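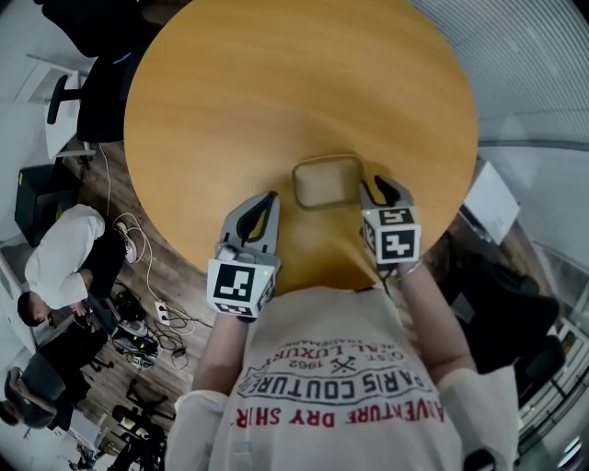

Nollard will start taking orders for its Mutora line of small-home dining furniture this Saturday, the company said from its Cusindale workshop. The line has 14 pieces, built for kitchens and living rooms where one table has to do the work of two or three. Its main piece is a round wooden table with a light, honey-colored top, and a small rounded-square tray with a thin raised rim sits near the edge of one such top, within easy reach of a person at the table. Trays of that kind are sold with the table or separately.

The round top was chosen after Nollard asked 300 households in and near Cusindale how they use their tables during a normal week. Most said they eat at one side and leave the rest for mail, homework, keys and chargers. Many also said they had a corner they kept bumping into.

"People kept telling us about their hips," said Trinity Pettigrew, who heads product design at Nollard. "A square table in a narrow room is a bruise waiting to happen. We made the round one first and built the rest of the line to go with it."

The trays are meant for the small items that collect on a table between meals. The raised rim keeps coins, pills and screws from rolling off, and a full tray can be lifted away in one go when it is time to eat. Pettigrew said the first version had a taller rim, which made it hard to pick up anything flat. The rim was lowered twice before the shape was settled.

The Mutora table comes in two sizes and ships with the legs off. Assembly takes one tool, which is in the box. The finish is a clear oil that can be renewed at home with a soft cloth. Nollard asks buyers to wipe up spills the same day and to keep hot pans off the bare wood.

Other pieces in the line include a stacking stool, a wall shelf, a bench with a lift-up seat and a narrow sideboard. All of them use the same finish as the table, so pieces bought at different times will go together. The designs were worked out with Sârbu, a two-person furniture studio that also drew up the company's earlier shelving.

Orders open at 9 a.m. on Saturday at the Nollard showroom in Cusindale and on the company's website. The first run is limited to 1,169 tables. Deliveries begin in November, and buyers within 57 miles of the workshop can choose to pick up their order in person. Replacement legs, hardware and trays will stay on sale for as long as the line is made.

Showroom visitors can try both table sizes and take home finish samples at no charge. No appointment is needed.

About Nollard

Nollard designs and builds wooden furniture for small homes. The company's workshop and showroom share one building in Cusindale.

Media contact: Trinity Pettigrew, Nollard, Cusindale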